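Evwood season 2 — anyone else bailing?

Forum: TV & Streaming > Drama
Sort by: oldest first

qdai_watches
OK so I finished episode 5 last night and I'm out, I think. Season 1 was my favorite thing on Terix last year. Slow, mean, everybody lying to everybody. Season 2 is just the sheriff driving places. Nearly an hour of driving per episode. Does it pick up or do I go back to Bekotance and finally finish that? 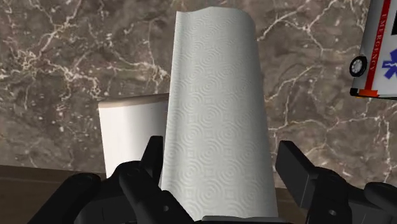 Also the recaps at the start are way too long now. I watched it last week, I remember who got shot.

jiangj
It picks up in 7. Stick with it. The driving matters, he's going past the same quarry every time and the gate is open in some of them and shut in others. Go back and look.

marrowbone
"It picks up in 7" is a terrible thing to have to say about a show

jiangj
Season 1 didnt get going til 4 and everyone forgets that

Yaqin T
With qdai on this. They wrote out the sister, who was the only person I cared about, and gave her scenes to the lawyer. The lawyer is a haircut. Also 14 episodes is too many, season 1 was tighter and you could feel it.

marrowbone
The lawyer is great, what. The deposition in ep 3 is the best scene they've done. No music, two people and a pitcher of water.

Yaqin T
We watched different shows

old_jianguo
Haven't seen the new ones yet, waiting till they're all up. Did they keep the same writer? Season 1 had Jianguo Qin on most of the scripts (no relation, I'm a Yao). That's usually what happens with these — the writer goes and the plot goes with him.

jiangj
He's credited on 2 of them. The premiere and the quarry one. Which is why I keep saying stick with it!!

qdai_watches
Fine. I'll do 6 and 7 tonight, and if it's more driving I'm coming back here to complain. Someone give me a backup list in case. Crime, long, finished, no cliffhanger ending. Not on Terix if possible, I'm cancelling in August.

marrowbone
Mine, in order:

1. Bekotance. You already started it. The middle season sags, the last one is worth it. 50 episodes total so clear your calender.

2. Shen. Family crime thing, the grandmother runs the whole operation out of a tailor shop. Subtitles are better than the dub by a mile. Ends properly, no loose threads except the cousin. 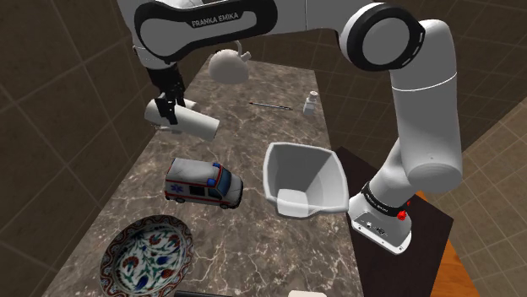
3. Evwood season 1 again. Serious. It holds up, and you catch the brother lying in the first ten minutes.

Yaqin T
Seconding Shen, not seconding Bekotance. I gave up when the cop got amnesia.

marrowbone
he's FAKING it, that's the whole season

Yaqin T
thanks for the spoiler

marrowbone
It's been out for years but ok, sorry. Mods can you tag that

qdai_watches
Update — watched 6 and 7. Six was bad. Seven, ok, jiangj was right about the gate. Still mad about the sister. Starting 8 now, don't tell me anything

jiangj
:)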